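4.2 What people keep in a very small fridge

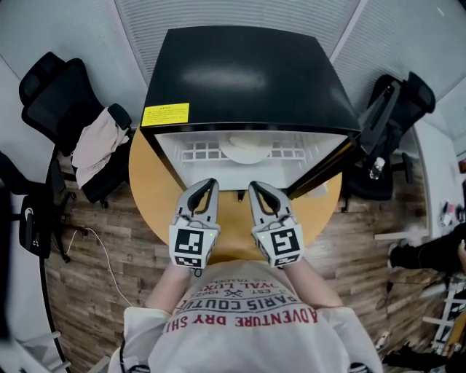 Figure 3. A mini refrigerator on a round table, door open.

I came to small fridges by way of big ones. My earlier interviews in Brokinport were all about family kitchens, and people kept apologising to me for the state of the salad drawer. When I moved on to shared offices and rented rooms the apologies stopped, and the talk turned to space - who gets it, who hogs it, and what on earth you do with a dinner plate. A mini fridge makes that last question a real one. Look at the one in Figure 3, with its single wire shelf and a round white thing (a plate or a tub, perhaps) sitting towards the back wall. Once something wide and round has gone in, everything else has to fit in the corners, and the people I spoke to had strong feelings about corners!

Of the 188 fridge diaries we collected, the ones from Tindum were the chattiest. Chia-jung Su asked people there to write a line every time they opened the door, even if they took nothing out, and I'm so glad she did. Lots of door openings had no purpose that anyone could name. "Just looking" turns up again and again, sometimes with a time next to it that suggests the writer had only just looked. One man in the Fadum building wrote "still yoghurt" on 9 mornings running, and then stopped keeping the diary.

Where the fridge stands matters more than I expected. I had gone in thinking of the floor, tucked under a desk, as the normal place for it. But table-top fridges like the one in the figure came up often in the diaries, and they get used differently. You can see to the back without kneeling, so things at the back get eaten. Floor fridges were where we heard about forgotten soup. On the other hand, a fridge on a table takes over the table, and the door needs room to swing, so somebody's papers or lunch are always being shoved along. Tien-fu Pan has called this "door rent" in his notes and I have borrowed the term in Section 5.

Wire shelves deserve a word too. Nearly everyone grumbled about them - small jars tip, and anything that drips does so onto the thing below. Nhàn Châu met several people who had cut a bit of card or an old place mat to lay across the wires. I asked whether this made the fridge colder at the top or warmer at the bottom and got every possible answer, so I can't say anything useful about it. We didn't measure temperatures, and I rather wish we had.

Labelling was patchier. In the rooms with 40 or more people sharing a corridor, names on tubs were common and mostly ignored.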